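Trovura Starter Arm Guide
Section 2: Planning and Budgeting Before You Order

Revised 2021-06-18

I wrote this section after we bought our first arm at Sterthorpe, and I wish I'd had it sitting next to me the whole time! You can skip ahead to Section 3 if your equipment is already in the building, but if you're still filling in a purchase request, please stay with me for a page or so.

2.1 Pick the job first

1. Write down one job you want the arm to do, in one plain sentence. Ours was "water the plant on the desk." (I got some looks for that one, but it's a great starter job, and you'll see why when we get to the gripper.)

2. List every object the arm has to touch or steer around. Leaves count. So does the long spout on a watering can, which needs a lot more room than the part you grab.

3. Weigh the heaviest thing on the list, full. Our can came to 500 grams with the water we wanted in it, and that number goes straight into the payload line of your request.

Note: Payload on a spec sheet usually doesn't include the gripper or the wrist camera. Ask the seller for the figure with both of them mounted, and get it in writing.
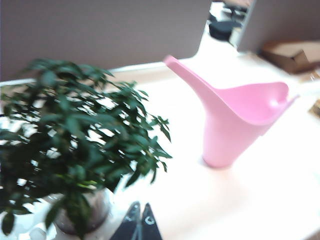

2.2 Choose the gripper and cameras

4. Start with a plain gripper with 2 fingers. I was all set to order the fancy Prilent hand, and I'm so glad I waited – the simple one let us find out what we really needed before we spent the big money.

5. Budget for 2 cameras, one on the wrist and one fixed near the desk. The wrist view is wonderful up close, but plants and partitions fill it up fast, and it's easy to lose track of where everything else is. The fixed one gives you the whole layout.

6. Add the mount, clamp and cables for the fixed camera as their own line. They came to $194 on our order, and I had written down zero. Oops.

Caution: Don't order a desk clamp until you've measured the thickness of your tabletop. Check for a rail or a lip under the edge too.

2.3 Plan the space

7. Measure the clear desktop, then measure up. A spout or a tall plant can take up more height than you'd think, and the arm has to pass over it or go around.

8. Look at your lighting from where the camera will sit. White desks bounce a lot of light. Try dimming the room or moving the fixed camera before you put new lamps in the budget.

9. Set out the real objects and leave them there while you try camera positions.

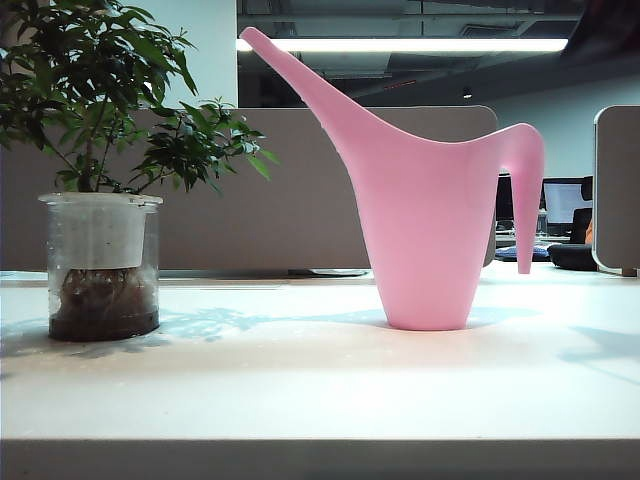 Fixed camera view: watering can, potted plant and the partitions behind the desk.

10. Mark the desk with tape once you like the layout, and write the measurements in your request. The Tan worksheet in the back of this guide has a box for them.

Caution: Water and electronics share this job. Keep the controller and power supply off the desktop, and do your first runs with an empty can.

2.4 Put the numbers together

11. Fill in the worksheet in this order: arm, gripper, cameras, mounts and cables, controller, spare fingers, training time. I put training time on its own line so it doesn't get swallowed by "other."

12. Ask for quotes early. We sent ours out in February, and the shipping charges still came in after everything else.

13. Keep a little back for the objects themselves. You may want a second watering can, or one with a fatter handle, and it's much nicer to have that approved already!

Note: If your request has to be trimmed, cut the accessories you haven't tested yet. Keep the spare fingers and both cameras.

Attach the finished worksheet to your purchase request, then go on to Section 3, Unpacking and Mounting.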